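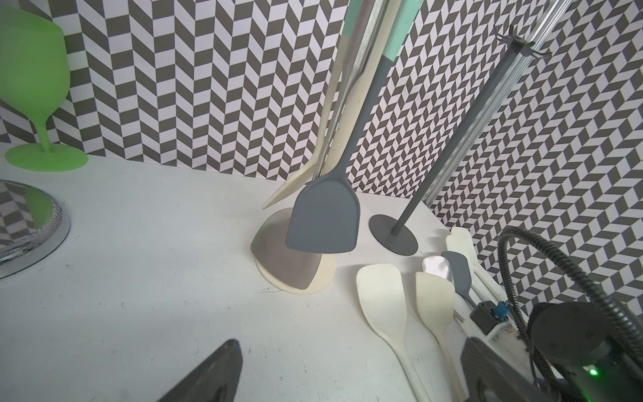 Avril, 6 h 30. Cave à la même température qu'hier, pression en baisse. Soutirage du grand fût commencé avant le petit déjeuner, pour travailler avant que le gaz dissous ne remette les lies en suspension. Le volume de départ était de 126 litres, moût de cinq variétés, avec une forte proportion de Bririer. La fermentation est lente depuis la fin de l'hiver, ce que je voulais. La densité a perdu un point depuis le dernier relevé et la courbe s'aplatit proprement.

Lecture faite deux fois au densimètre, éprouvette calée de niveau sur le couvercle du fût, échantillon dégazé par transvasements successifs. Les deux lectures concordent. La correction de température est presque nulle, la cave se trouvant à peu de chose près à la température d'étalonnage de l'instrument. J'ai tout de même reporté la valeur brute et la valeur corrigée dans deux colonnes séparées. L'an dernier je n'avais gardé que la valeur corrigée, et je ne sais toujours pas si l'écart de mars venait du cidre ou de ma table.

Siphon amorcé au jus. Tuyau alimentaire neuf, crépine montée à trois doigts au-dessus du dépôt. Débit volontairement faible, robinet ouvert au tiers. L'extrémité basse est restée au contact du fond du récipient d'arrivée pendant toute l'opération, sans éclaboussure. Bonbonnes balayées au gaz carbonique au préalable. Le dépôt est compact, beige, avec une couche plus sombre en surface qui est probablement de la pectine précipitée. Il se décolle par plaques quand on incline le fût, il ne se disperse pas. Bon signe pour la suite.

Une bonbonne de 30 litres mise de côté avant assemblage. Elle restera sans sulfitage et servira de témoin. Boris Halás me conseille depuis le pressurage de sulfiter l'ensemble à dose faible, et son argument se tient : le pH de ce lot est plus haut que celui des années précédentes, les pommes douces ayant dominé. Mais je n'ai aucun point de comparaison sur mon propre matériel. Le témoin donnera au moins une réponse pour cette cave-ci. Bonde aseptique, niveau ras, étiquette datée sur l'épaulement et doublée sur le col, les étiquettes basses se décollant avec la condensation.

Deuxième moitié de la matinée : nettoyage. Rinçage à froid, carbonate de soude, rinçage à chaud, acide citrique, dernier rinçage à froid. Le robinet du fût a été démonté entièrement. Le joint arrière présentait un bourrelet de matière brune, impossible à atteindre à l'écouvillon sans démontage. À inscrire dans la procédure : démontage du robinet à chaque soutirage et non une fois par saison. Joint remplacé. Il en reste deux dans la boîte, en commander chez Ní Bhriain avec les bouchons.

Appel de Dagmar Vaněk vers midi. Son lot de Cluddale est arrêté net depuis trois semaines, densité encore haute, odeur d'œuf léger à l'ouverture de la bonde. Elle hésite entre une carence en azote et un refroidissement trop brutal. Je penche pour la carence : vergers vieux, enherbés, jamais fertilisés, et deux soutirages rapprochés à l'automne qui ont emporté une bonne part des levures. Elle a sous la main un activateur Grolulent, acheté pour un hydromel. Je lui ai proposé de ne pas traiter la cuve entière mais de prélever un bocal, de l'y essayer à température de cuisine et de comparer avec un second bocal non traité. Si les deux repartent, c'était le froid. Si seul le premier repart, la question est réglée. Elle rappelle quand elle a un résultat.

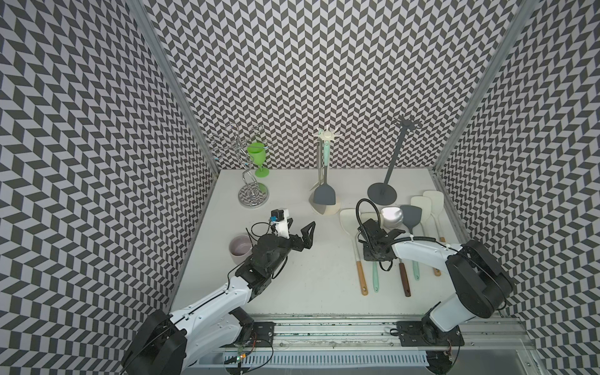 Dégustation de contrôle en début d'après-midi, trois échantillons : fût avant soutirage, fût après, bonbonne témoin. Il a fallu reprendre la question des verres, négligée jusqu'ici et qui fausse les notes plus que je ne le pensais. Un verre rangé debout prend la poussière, un verre retourné à plat sur un torchon enferme un fond d'air humide et une odeur de linge que l'on retrouve ensuite au nez du cidre. La bonne position est celle du verre vert pendu à l'envers au porte-verres chromé en spirale, le pied en l'air et l'ouverture dégagée, de sorte que l'air circule dans le calice. La couleur est une autre affaire : dans un verre teinté, on ne juge ni la robe ni la limpidité. Pour ces deux critères je m'en tiens au verre incolore, et je réserve les verres colorés à la dégustation à l'aveugle, où ils ont au contraire leur utilité.

Notes. Fût avant soutirage : nez de pomme cuite, levure nette, attaque ronde, amertume en retrait, finale un peu lourde. Fût après soutirage : nez plus fermé, à prévoir, gaz nettement réduit, tanins plus lisibles. Bonbonne témoin : identique au précédent, ce qui est attendu à ce stade et valide au moins la méthode de prélèvement. Aucune trace d'acescence. Une pointe de réduction sur les deux derniers, disparue après quelques minutes d'aération. Acidité perçue faible dans les trois cas.

L'acidité reste le point faible du lot. Trois possibilités : laisser tel quel, corriger à l'acide malique, ou couper avec le petit lot de pommes aigres gardé dans l'arrière-cave. Je préfère le coupage — il apporte aussi du tanin et évite la dureté un peu métallique que donne l'acide ajouté. Essais en éprouvette à faire à proportions croissantes, notés à l'aveugle, verres numérotés dessous. Pas avant que le gaz soit retombé, le gaz carbonique se lisant en bouche comme de l'acidité.

Inventaire des bouteilles : 44 champenoises propres, de même diamètre de bague. Les autres sont dépareillées et je ne les utiliserai pas pour un cidre effervescent. Deux montraient une griffure circulaire à la base du col, écartées et mises au verre. Muselets en nombre suffisant. Les bouchons restants sont de l'année d'avant, secs au toucher, à garder pour le cidre tranquille seulement.

Calcul pour la prise de mousse refait sur papier. En embouteillant à la densité visée, le sucre résiduel suffit et il n'y a rien à ajouter. L'incertitude porte sur la densité d'arrêt : si les levures descendent plus bas que l'an passé, la pression finale dépassera ce que je tiens pour raisonnable. Bouteille d'essai en plastique à remplir en même temps que les autres, pour suivre la pression à la main.

Soir, 21 h. Barboteur de la bonbonne témoin immobile. Celui du fût donne une bulle de loin en loin, reprise normale après brassage. Cave aérée puis refermée. Densité à relever dans cinq jours, même éprouvette, même heure. Joint du vieux robinet laissé à tremper dans l'acide citrique, à examiner demain à la loupe.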